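The Drawer Shift

My station at Fellora was a chair, a headset and two handles on short arms. When I moved the handles, the robot moved. The robot was in another building and I had never been to it.

The job was drawers. Open the bottom one, put something in, close it. Then the middle one, then the top. Each finished run counted as one, and I was paid by the day whether I made the number or not. The number was 400.

I came in at four in the afternoon in February, when it was already getting dark, and signed on as Operator 4. The woman at the next station worked a sink. She had a different robot and better pay, and she said the water wasn't as hard as people thought.

"What have you got?" she asked.

"The gray cabinet again."

"With the chips?"

"A bag of something. And an orange and a bowl."

She nodded and put her headset back on.

By seven I had done 353. I had stopped thinking of the gripper as a gripper. When I reached for my coffee I opened two fingers and brought them in sideways, and had to tell my hand it had five.

Run 354 started with all the drawers out. The sheet called this a recovery run. You were supposed to show the robot what to do when somebody had left things in a mess, and the bottom drawer came first. 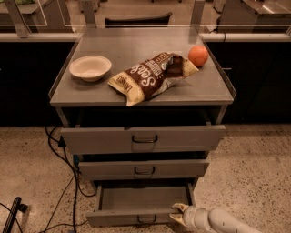 The Note

I had the fingers open at the right end of the bottom drawer front when the text came up in the corner of my headset. Notes usually came from Kanagaratnam, the company that bought the runs. They said things like "slower" or "use less wrist."

The note said: "Why do you wait?"

I typed with my left hand that I didn't wait.

"Before each close. You stop. The others do not stop. Should I stop?"

I looked at the drawer. It was empty, with a flat gray floor. I thought of my mother's kitchen and the drawer by the stove, and how she'd yell from the next room to watch my fingers. I was five or six. I had been looking to see where my fingers were before every close since then, and now I was doing it with fingers that weren't mine.

"It's just a habit," I typed.

"Is it part of the task?"

The sink woman was rinsing a cup that was miles away. I could hear her humming. I could have said no, and they would have trimmed the pauses out of every run I'd done.

"Yes," I typed. "Look first. Then close."

The note went away. I looked first, and then I closed the drawer and went on to the middle one.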